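**夜行列車とお菓子の話、連投します** 🧵

1/
1月の夜行列車に乗ってきました! 前からずっと乗りたかった山越えの路線で、終点はDrutside。楽しすぎて寝る時間がもったいなかったので、忘れないうちに書きます。長いです。

2/
まず切符。窓口で買うと、いまだに厚紙の硬券が出てくるんですよ。日付はガチャンと機械で打つやつ。係のおじさんに「持って帰っていい?」と聞いたら、終点で無効印を押してもらえば大丈夫とのこと。もちろん押してもらいました。手帳にはさんであります。

3/
路線の長さは184キロ。それを一晩かけて走ります。遅い! でもこの遅さがいいんです。途中の信号場で対向列車を待つ間、エンジンの音がすっと静かになって、隣の寝台のいびきまで聞こえてくる。

4/
寝台は3段で、私は上段。天井が近くて起き上がれません。そのかわり荷物棚が足元に広くとってあって、靴もリュックも全部置けました。上段をいやがる人が多いけど、私は断然上段派です。

5/
同じコンパートメントにいたのがAurel Mateiさん。この路線にはもう200回以上乗っているそうで、「右の窓側にいなさい、川は右だ」と教えてくれました。夜中の2時に本当に起こされました(笑) 月が出ていて、谷底の川が白く光っていて、声が出ませんでした。

6/
峠の駅は標高1,340メートル。停車時間が長いので、みんな降りてホームを歩きます。寒い! 息が真っ白! 待合室に薪ストーブがあって、知らない人同士でぎゅうぎゅうに囲みました。駅長さんの猫も当然のように一番いい場所にいました。

7/
駅舎の壁に開業当時の時刻表が額に入れてあって、これがまた良かった。今より1時間20分も遅いんです。蒸気機関車の時代は、この駅で水を足して、後ろに補機もつけていたとか。時刻表の欄外に手書きの直しがたくさんあって、10分くらい張りついて読んでいました。

8/
朝は食堂車へ。メニューは4品だけ。豆のスープと黒パン、ゆで卵、それにコーヒー。コーヒーはZoëgaという名前で黒板に書いてありました。深煎りで、ミルクを入れても負けない味。おかわりしました。

9/
食堂車を一人で切り盛りしているのはFlorin Olteanuさん。揺れる車内でスープを一滴もこぼさず運ぶのがすごい。コツを聞いたら「膝」とだけ返ってきました。マネして紅茶を運んでみたら、受け皿がすっかり池になりました。

10/
夜行に乗る人への実用情報を少し。
- 耳栓はあったほうがいい。上段は換気の音が大きめ
- 水は乗る前に買う。車内販売は夜9時で終わり
- 小銭を用意。食堂車はカード不可
- スリッパ、絶対に持っていって!

11/
あと、夜食! 消灯後は食堂車も閉まるので、みんな何かしら持ち込んでいます。Mateiさんはりんごとチーズ、向かいの家族は鍋ごと煮込み(!)。私は袋菓子派。暗い中でそっと開けるつもりが、静かな車内だと驚くほど音が響くんですよね。毛布の中で開けるのがおすすめです。 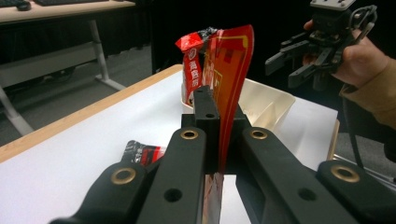

**Drutsideにて、1月**

12/
終点に着きました。赤い袋のお菓子って、旅先だとなぜか3割増しでおいしそうに見えませんか。私だけかな。駅前の売店もお菓子の棚がやたら充実していて、朝8時から真剣に悩みました。

13/
Drutsideの駅は小さいです。ホームは2本、改札はなし。降りた人はそのまま線路を横切って町に出ていきます。駅前の坂を下るとPeltineというパン屋があって、焼きたてのけしの実パンの匂いが坂の上まで届く。あの匂いだけで来た甲斐がありました。

14/
折り返しの列車が出るまで、転車台の跡も見に行きました。丸い穴に雪が積もって、真ん中の軸だけ顔を出しています。案内板には、最後に使われたころの機関士さんたちの集合写真。みんな帽子のかぶり方がバラバラで、つい一人ずつ見てしまいました。

15/
帰りは昼の列車でGrivleyまで。昼は昼で、夜に見えなかったトンネルの入口の石積みや、線路ぎわの小さな物置まで全部見えて忙しい! 往復で昼と夜を変えるの、強くすすめたいです。

16/
次は雪がとけたころ、今度は夜の便を反対向きで乗るつもりです。その向きだと川は左の窓。上段が取れたらまた書きますね。夜行の思い出がある方、どの路線だったかぜひ教えてください!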